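Stenmont workrooms – furniture and power
Progress report, June
To: Lionel Pickering, Pomura small grants
From: the Stenmont rooms team

Lionel – sorry this is short on polish, wanted it with you before Tuesday. Same headings as last time so you can lay the two side by side.

Where we are

Ground floor done. Upstairs mostly done. Back rooms half done and that's where the rest of the spring is going to be felt, budget-wise and otherwise. All 19 tables from the Tilska order have now been delivered, assembled and put where the plan says they go, apart from two in the back corridor waiting on a door frame. The door frame isn't on your grant, it's on the building, but it holds up the tables so I mention it.

The old folding tables are gone. The last went to the school on the hill, who collected. We kept a few trestles for open days.

Tables

We went with the brown wood-grain tops in the end and not the gray. Reason was partly looks, partly that Mao could deliver the brown a month earlier. Everyone has got used to them. They show dust less than I feared and coffee rings more. White side tables are the older stock, kept as agreed, set next to the long ones where people need somewhere to park equipment.

Spend on tops, legs and fixings came to $3,709 all in, including delivery and the replacement for the one that came with a crushed corner. Mao didn't charge for the replacement top itself but did charge the second trip. I argued. Lost. It's in the figure.

Leveling took longer than planned. The floors upstairs slope toward the windows and the adjustable feet only go so far, so Salvador Coelho cut packers for the worst of them. They look fine, you have to get down on your knees to see them. He has also gone round and retightened every frame bolt after the first couple of weeks of use, which the instructions ask for and which we'd have forgotten.

Hours – almost 108 of paid assembly and fitting time so far, against the budget line for the full project. I'm comfortable with that. The heavy part (carrying things up the stairs) is over.

Joins on the long tables

You asked about these last time. The long tables are made up with boards side by side and the worry was a step along the join, where papers catch and small things rock. First batch had a step you could feel with a thumbnail. We loosened the brackets, clamped a straight batten across, tightened from the middle outward, and that brought them flush on all but one. The one is going back on the bench. Second batch came with better brackets and we've had no trouble.

We did try filling the joins. Don't recommend it. The filler dried paler than the sample and it picked up dirt within days, so Salvador scraped it back out of the test table. From here on the joins stay unfilled.

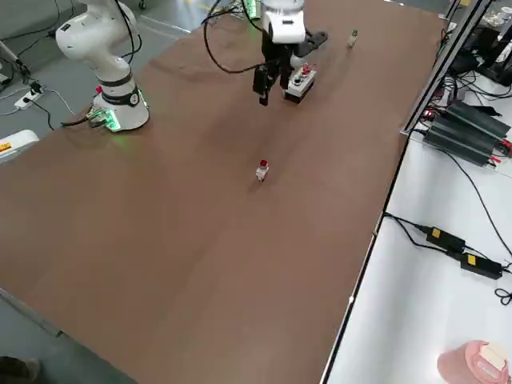
Power and floors are the part I'd call behind. The plan had sockets brought to the tables so nothing trails, and that's true on the ground floor. It isn't true everywhere. At the long brown table there's still a white power strip lying on the gray floor with a black plug in it, and thin black and white cables going across the floor next to it, so that's the standard we're trying to get away from. Same table shows the join as well, a faint lighter streak along the middle of the top. I can live with the streak. The strip I'd like up off the floor, under the table edge, with its own bracket. Brackets are ordered.

What's happening on power, in order:

Under-table trays for the upstairs rooms. Bought, in boxes by the stairs. One test tray is up and it's solid, though the screws supplied were too long for the tops and we swapped them for shorter ones. Please nobody use the supplied screws. There's a note taped on the boxes saying so.

Floor covers for the runs that can't be avoided. The rubber kind curl at the ends, we had them in the hall for a week and took them up again. Looking at a flatter aluminum one. Price is higher but not by a silly amount.

Extra wall sockets, back rooms. Electrician has been, has quoted, hasn't given a date. I've chased twice. If there's nothing by the end of the month I'll ask for a second quote, which costs us time but at least is a date.

Labels. Every strip gets a room number on it. Sounds petty but they wander between rooms and then the count is wrong everywhere.

There's $537 left on the power line. Trays and brackets are paid for out of what came before that, so the $537 has the floor covers and the label tape to carry, nothing else. The wall sockets were always on the building's side. Should be enough. If the aluminum covers come in at the upper end of the quote I'd want to move a little over from furniture – will ask you first, in writing, before anything is ordered.

How the rooms are being used

More than before, is the short version. Long tables get booked first. People like being able to spread out along one side and leave the other side clear, and the side tables mean the bulky stuff has a place to sit at the same height. We've stopped having the argument about who moved whose table, they're too heavy to move alone.

Complaints, for balance. The upstairs room echoes now the curtains are down for cleaning. Somebody wants hooks for bags. Somebody else wants the brown tops swapped for white for photographing small parts, and we've said no to that but bought a roll of white paper, which seems to have settled it. The stools are the wrong height for the new tables by a couple of inches. That one's fair and it's our mistake, we measured the old folding tables when we ordered. Cheap fix would be longer legs. Haven't priced it. Not asking Pomura for it.

Cleaning – the tops want a damp cloth and nothing else. The spray from the kitchen leaves a haze. We've put a cloth on a hook by each door and moved the spray back downstairs where it belongs. Gray floor cleans up well, except where cables are lying and the mop goes round them, so that's one more vote for the trays.

Changes from the original plan

Two. First, the drawers we'd budgeted for the side tables are dropped. Nobody was asking for them and the fixing kit wouldn't go on the older frames without drilling. Second, rounded corners on the tables nearest the doors. Salvador did these himself with a router and edging strip after the third person caught a hip on one. No cost to speak of. Both changes were mentioned on the phone, putting them here so they're on paper.

Still to do before the final report

Trays up in both upstairs rooms. Strips off the floor. Flatten or replace the one bad join. The two corridor tables in, once there's a frame to get them past. Floor covers chosen and down. Final photos, receipts scanned – the Tilska delivery note is missing a page and I've asked Mao to resend it.

I think we make it by the original end date, with the wall sockets as the only piece that could slip out of it. If they do, the rooms are usable anyway, just untidier than we said they would be.

One thing from you if possible, Lionel. The reporting form asks for "units completed" and I don't know if a room counts when the tables are in and the power isn't. I've put it as not complete for now. Tell me if thats wrong and I'll change it. You're welcome to come and look any afternoon, the side door is the one that's open, ring the bell and Salvador or I will come down.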